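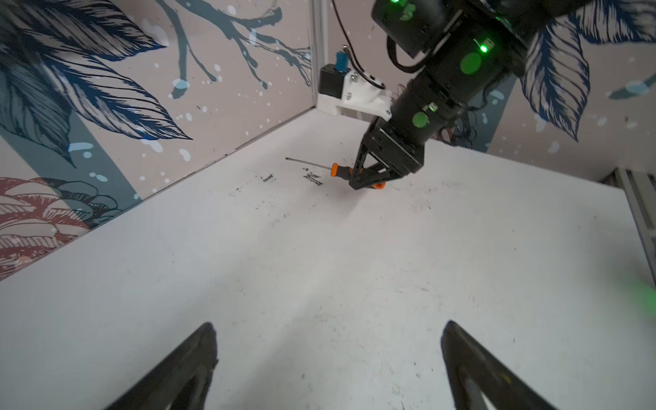
The Zenham Slim Screwdriver

I sell a fair number of screwdrivers, and the Zenham Slim is the one I keep having to reorder. It's a plain hand tool with a black handle, orange bands around it and a bright orange cap on the end. The shaft is thin, silver-colored metal. If you've been getting by with whatever came in the box with your bookshelf, I think you'll like this one a lot.

I carry it in one length only. Zenham makes a stubby version too, but I tried it for a month and kept reaching past it for the long one, so the long one is what I stock.

What I use mine for

Mostly small stuff on the bench. Battery covers, terminal screws, hinge screws on cabinet doors, the back panel of a radio I've had open since October (I'll get to it!). The thin shaft goes down into recessed holes where a fatter driver just jams against the sides, and I can still see the screw head while I'm turning. For deck screws or anything you'd lean your whole weight on, please buy something bigger. I have the Calloway heavy driver on the next page and it's great for that.

The handle

I have medium hands and it fits me nicely. The end cap sits in my palm while my fingers do the turning, and I can go through a good long run of screws before I want a break. My one gripe is that the handle is round enough to roll. Set it down on a bench with a slope and off it goes. I keep mine in a shallow tray now – problem solved, mostly.

The orange is more useful than I expected. I used to own a set with all-black handles and I lost them constantly, under papers, behind the vise, in the bottom of the bag. A bit of orange poking out is easy to spot.

About white bench tops

People ask me for a bench top to go with their tools, so I'll say it on this page too: I like matte white. Small screws show up right away, and it throws some light back up at whatever you're working on. It also shows every smudge, speck and scuff, and you have to be okay with that. I wipe mine down on Tuesday, when I'm packing orders anyway, and the rest of the week I let it look like a bench. Warm water and a little dish soap takes off the gray smudges. Scuffs are scuffs. I gave up on those.

The Atton bench panel is the one I sell. It's 120 cm long and 64 cm deep, and it ships flat.

Choosing a tip

The Slim comes in 2 tip styles, Phillips and slotted. Pick one from the menu when you order. If you can't decide, get the Phillips first, as that's the one most household screws want. Plenty of folks come back for the slotted later, and I'm happy to put both in one package.

Looking after it

Wipe the shaft with a dry rag when you're done. Don't pry paint cans open with it (I know, I know, I've done it too). If the handle gets grubby, soap and water is fine, just dry it before it goes back in the drawer.

Shipping and returns

Orders leave here in around 3 working days. I ship through Furier, and you'll get a tracking number by email once the label prints. If you don't get along with the handle, send the screwdriver back clean and I'll refund it or swap it for the Calloway – your choice. Bench panels have to come back in their original carton, so hang on to that until you're sure.

Goes well with

Atton bench panel, matte white
Calloway heavy driver
Zenham shallow tool tray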